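Journal > Around the House > August

By the author, 30th August

We use cookies to remember your reading preferences. Accept or manage.

I finally got to the gray basket today, the one that has been collecting snacks since we moved to Juvilstead in July. I meant to give it five minutes and gave it most of the morning, tea included!

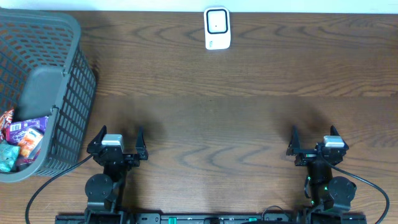
I do love that table, though. It came with the apartment, and the swirly grain still makes me happy every time I wipe it down.

The purple packet of pads had ended up in with the food (my own fault, I unpack groceries like a tornado), so that's going to the bathroom shelf where it belongs.

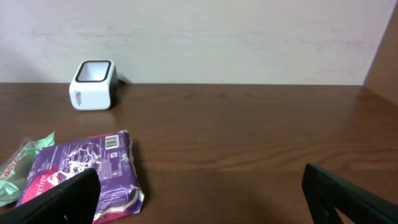 After that I got stuck deciding what comes along on the Wolde trip, 62 miles each way, and I always get hungry by the halfway point.

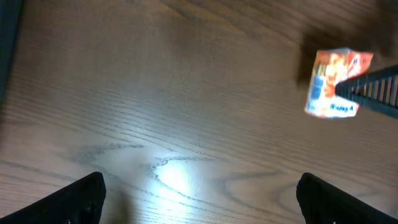

Do snacks really need their own basket?
Mine do, or they drift into every drawer in the place.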